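Working group on gripper safety and simulation practice
Minutes of the meeting held November 19, 2020
Brulanwood site, large meeting room and by call

Present: the site safety lead (chair), two people from the cell engineering team, one from simulation, one from maintenance, the Ekunar integration contact (by call), the training coordinator (minutes).
Apologies: purchasing.

**1. Minutes of the October meeting**

Accepted with one correction. Under item 4, "release force" should read "holding force". The shared copy has been fixed.

**2. Matters arising**

- The cell 2 door switch has been replaced. Maintenance still has to file the test sheet.
- The old lockout cards are gone from all cells except the one by the paint store. Maintenance will pull them this week.
- Purchasing has not sent the quote for the second torque driver. Carried over.

**3. Draft rules for parallel-jaw grippers**

The chair went through draft 3. The draft covers the Dastirura line and the test bench. It does not cover vacuum tools, which have their own sheet.

Rule 1, start position. Every program begins and ends with the jaws open and no part held. Cell engineering asked for an exception for the long transfer program, which can be paused with a part in the jaws. After some discussion the exception was refused. A paused program is neither a start nor an end, and the rule already allows for it. A sentence will be added to say so.

Rule 2, hands near the linkage. The old wording only named the fingertips as a pinch hazard. Maintenance pointed out that the links close toward the body at the same time as the tips close toward each other, and that the two near misses on the bench this year were both at the links. The wording will be changed to "fingertips, links and pivots". Agreed by all.

Rule 3, clamping force. The limit in setup mode stays at 60 newtons. Ekunar would like a higher figure for the heavier castings. The chair asked for a written risk assessment first. Until that arrives the limit applies to every job, castings included.

Rule 4, pivot checks. Pins to be looked at for play and missing caps at each weekly stop, with the supply locked out. Simulation showed the gripper model on screen so that everyone could agree on which points the check covers.
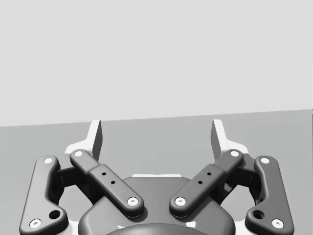 Is a simulation run enough to sign off a change to a gripper program?

A change needs a simulation run and then a run on the real cell at reduced speed, with a second person at the stop button. Both go on the same change sheet, and the sheet is signed after the second run.

The question and reply go into the front of the rules as written here. The training coordinator will also put them in the new starter pack.

Back on rule 4, the check will cover all eight pivots on the linkage. Cell engineering wanted the mounting screws on the same sheet. Maintenance would prefer to keep them on the monthly sheet with the wrist flange, and this was accepted.

**4. Simulation models**

Simulation reported that Mạch, the in-house model library, now holds one approved gripper model. Older copies are still on some laptops. Two of them have the wrong jaw stroke.

- Only the approved model may be used for sign-off runs.
- The model version is to be written on the change sheet.
- Old copies are to be deleted by their owners before the next meeting.

Cell engineering asked if the model should include cables and hoses. Simulation said it could be done but would slow the clearance checks. Left open. In the meantime, cable clearance is checked by eye on the real cell, and there is a box for this on the sheet.

**5. Run log**

The log on the test bench stands at 3,577 cycles since the last pin change. No play found at the last check. Maintenance will keep the pins in until the scheduled change and record the reading at each weekly stop.

Change sheets for the quarter were reviewed. Of the 65 sheets filed, 8 had no second signature. The chair will return these to the teams. Work on those programs stays in setup mode until they are signed.

**6. Any other business**

Ekunar asked for the rules as a single printable page for the cell doors. The training coordinator will make one once draft 4 is out. Larger type than last time, please.

The spare pendant is missing its strap again. Maintenance to order two.

**7. Actions**

- Chair: issue draft 4 with the changes to rules 1, 2 and 4. Return unsigned sheets.
- Ekunar: written risk assessment for the castings.
- Simulation: circulate the model version number and the list of old copies.
- Maintenance: door switch test sheet, lockout cards, pendant straps.
- Training coordinator: starter pack, door page.
- Purchasing: torque driver quote.

Next meeting in the same room. Date to be sent with draft 4.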